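Arrêter le sucre dans le café, un mois après

Publié le 20 octobre 2022

J'ai bu mon café avec deux sucres pendant toute ma vie d'adulte. Au bureau, à la maison, chez les gens. En juin, le médecin m'a dit de réduire, sans insister, et j'ai laissé passer l'été. Je m'y suis mis en septembre, un matin où la boîte de morceaux était vide et où je n'avais pas envie de ressortir.

Je note ici ce que j'ai fait, parce que deux personnes me l'ont demandé.

La première semaine

Elle est désagréable. Le café que j'achetais depuis des années, un mélange premier prix, était imbuvable sans sucre. Amer, avec un goût de carton brûlé. J'ai tenu quatre jours puis j'ai changé de paquet. Colin Tunstall, qui travaille à l'étage du dessous, m'a conseillé une torréfaction plus claire et il avait raison. J'ai pris du Trasavano, moulu pour filtre. C'est plus cher, mais j'en bois moins.

Les maux de tête dont parlent certains, je ne les ai pas eus. J'avais surtout envie de grignoter vers seize heures. Les tentations ne manquent pas, un bonbon traîne toujours quelque part. 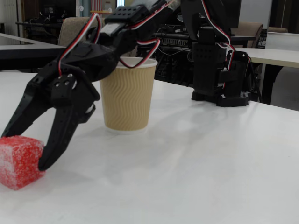 L'eau et la dose

J'ai fini par acheter une balance de cuisine. Avant, je dosais à la cuillère et le résultat changeait tous les jours. Maintenant je mets l'eau à 94 degrés, pas bouillante, et je verse lentement. L'amertume a nettement baissé. Si vous ne devez changer qu'une chose, changez la température, avant même la marque du café.

J'ai aussi essayé la cannelle, sur une idée de Wing-yan Lo. Ça aide un peu les premiers jours, ensuite on s'en lasse. Le lait, même chose - on remplace une habitude par une autre.

Dehors, c'est plus compliqué. Au comptoir, l'expresso est souvent très serré et je le prends allongé. À emporter, je demande le plus petit format, j'attends qu'il tiédisse et je le bois sans couvercle. Un café tiède me paraît plus doux, et le grand gobelet me poussait à ajouter un sachet par habitude. Il m'est arrivé de craquer deux fois, en déplacement. J'ai repris le lendemain sans en faire une histoire.

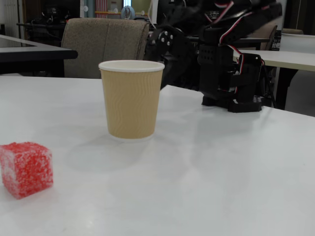
Où j'en suis

Je ne mets plus rien dans mon café. Le goût a changé au bout de trois semaines, assez brusquement. J'ai goûté par erreur celui de Darren Haslam, sucré, et je n'ai pas pu le finir.

Je n'ai pas perdu de poids, on me pose la question à chaque fois. Je n'ai pas non plus arrêté les desserts, ni les bonbons, que je mange simplement à la fin du repas. Pour le thé, je n'ai jamais mis de sucre, donc rien à signaler.

Prochaine étape, les yaourts aux fruits. J'ai acheté un lot de yaourts nature et un pot de compote sans sucre ajouté, on verra si les enfants suivent.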